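Plerkovby tablet update to be installed in stages

Last updated: 7 May 2019

Plerkovby council has begun installing a software update on the tablet computers used by its schools, libraries and outdoor services. The update brings the devices to a newer version of their operating system and includes the security fixes released by the manufacturer since January.

The council has 1,168 tablets in use. A first group of 161 devices, all of them in the libraries and the council's own offices, has already received the update. The remaining devices will follow in stages, beginning with the schools in Skorketti and ending with the units carried by parks and paths staff.

The update is sent over the wireless network and does not require the tablet to be handed in. Users will see a notice on the screen when the file is ready. The tablet should be connected to its charger before the installation is started, and it should not be switched off while the progress bar is showing. The device will restart twice. Documents, photographs and saved passwords are kept.

At least 3,000 MB of free storage is needed. Where less is available, the notice will not appear and the tablet will continue to run the earlier version. Staff who have not received a notice by the end of their group's two-week period are asked to check the storage page in the settings menu and to remove downloaded maps or films that are no longer needed. School tablets are managed centrally, and pupils should not attempt to clear storage themselves.

Several changes will be noticed after the restart. The settings menu has been rearranged, with network and battery options now found on the first page. The keyboard offers a larger layout. Applications must ask for permission again before they use the camera or the microphone, and this applies to those that were given permission under the earlier version.

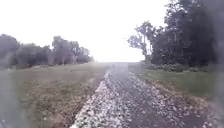

Path with a stone surface between trees.

Outdoor staff use the Gremetti inspection application to record surface damage, fallen branches and blocked drains. The application has been tested with the new version and may be used as before, with one exception — maps saved for use without a network connection must be downloaded again after the update. Each map area takes up to 600 MB, and it is recommended that this be done on the office network before setting out. Reports which have been written but not yet sent should be submitted before the installation is started.

A small number of older tablets cannot run the new version. These are chiefly devices bought for the reading rooms in the Saab district. They will remain available for the library catalogue and for newspapers, but will be withdrawn from services that require users to sign in with a personal account. Replacement of the older tablets will be considered in the next equipment plan.

Tablets which are the private property of residents are not affected, including those used to reach the council's online services. The library application continues to support both the earlier and the newer version of the operating system.

Questions from staff should be sent to the Plerkovby IT service desk through the internal reporting form, giving the device number printed on the label on the back cover. Schools should direct their questions to the contact person for digital equipment at the school concerned. The service desk will be open during its normal hours throughout the installation period.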